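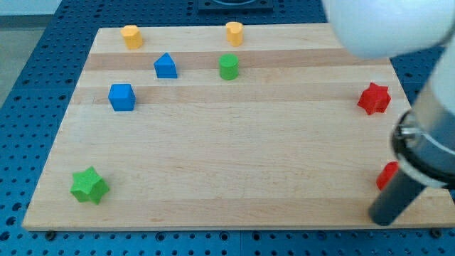
*Shape board on the demonstration table, arm over the right side.*

**Session Notes**

The task sheet gave the job one line: clear the board, reds first. Canan Yüksel had read it aloud in January, when the contract with Rorkwood was new, and she had not needed to read it since.

She sat at the leader arm with her elbow on the foam pad. The leader was a small copy of the big arm, light enough to move with two fingers. Where she moved it, the big arm followed, with a lag of 127 milliseconds. She had stopped noticing the lag in her second week. She noticed it now when she poured tea at home and the cup was where she expected it to be.

"Recording," Erhan Polat said from the other desk.

She brought the tip down toward the red piece at the front right and stopped above the wood. The procedure called for a pause of one breath before contact. The training software used the pause to mark the end of the approach. Canan held it, then lowered.

The piece tipped and slid.

"Keep or discard?" Erhan asked.

"Keep. I'll recover it."

Recoveries were worth more than clean runs. That was in the Tolleck manual, section six, in a paragraph Remzi Güneş had written before he retired. A model trained only on clean runs did not know what to do after a slip. It would close on air, lift, and carry nothing to the bin. Remzi's paragraph set the quota at one recovery in every 24 runs and said that they must not be staged.

For four years most of the recoveries had been his. He had a tremor in his right hand, and it showed in the joint data as a fine ripple at the wrist. The filter removed most of it.

Canan backed off, came in from the other side, and took the piece on the second try. She put it in the bin and opened the fingers.

"Good," Erhan said. "Log it."

She typed: *Slip at first contact. Reapproach from left. Success.* She reset the board and checked each piece against the layout card.

After lunch they loaded the policy trained on the first 400 runs and let it work alone. Canan was required to keep one hand near the stop button. The leader arm hung in its cradle, unpowered.

The big arm crossed the board at a steady speed and went to the red star. It paused above it for one breath. Then it lowered, and the star turned out of its grip and fell flat.

The arm backed off. It came in again from the left, slower, and just before contact the wrist made a small movement, side to side, too fine to be a correction.

"Did you see that?" Erhan said. "Vibration. Could be the mount."

Canan looked at the mount readings. They were flat.

"What's in the training set?" she asked.

"Yours. And the archive from Grirndale, as a base."

"Filtered?"

He scrolled for a while. "It doesn't say."

The arm lifted the star, carried it to the bin, and let go. It returned over the board and started on the next piece.

"I can rerun the filter tonight," Erhan said. "It'll be gone by morning."

Canan took her hand off the stop button, which the procedure did not allow, and opened the log.

*Slip at first contact,* she typed. *Reapproach from left. Success. No change to filter.*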